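Bench notebook, teardown line, September

Second week with the arm doing memory and processor pulls on the Welik contract machines. 1,480 units on the contract, 1,043 still on the racks this morning. Writing this down mostly for Saimi Kauppinen, who takes over the bench when I go across to the Wunport site.

Changed the order of work again. Person opens the case, lays it down, checks the asset tag against the sheet, then hands over to the arm. Tag first, always. Two got through untagged last week and it took most of an afternoon to match them up.

Cycle limit set to 90 seconds per slot. After that it backs off and the light goes amber. Please don't raise it to get rid of the ambers.
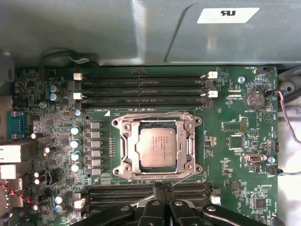
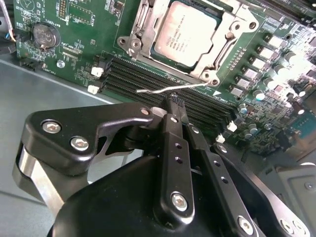
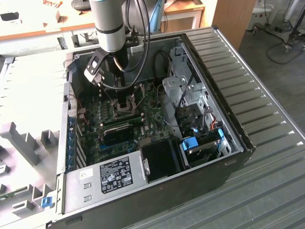
What people do all day has changed more than the unit count has. Before, each of us took a machine from start to finish. Now one person opens and closes cases and another sorts parts, and both keep an ear out for the arm. Brandão's old crew say their thumbs are better for it, which I believe, as the slot latches were the worst of the job. They also say the day drags. The processor step still worries me most: with the thin silver lever and the metal frame right there at the socket, a bad approach angle could bend something we'd otherwise resell. For now a person confirms every socket before the arm goes in, and I'd like that kept until we have a clean month.

Talked with the group at lunch about rotation. Agreed to swap roles every 4 hours, sorting to opening and back. Whoever is on opening also answers the ambers. Nobody goes on sorting for a full shift.

Pay grade question came up again. The technicians were hired for diagnosis and don't want to be regraded as loaders. I said I'd put it to Mumer in writing, and I have to do that before I leave.

To do: new labels for the sorting bins, the grey ones peel. Ask for a second stool at the opening end. Write up the amber procedure in plain language and tape it to the post. Saimi has the spare key to the parts cage.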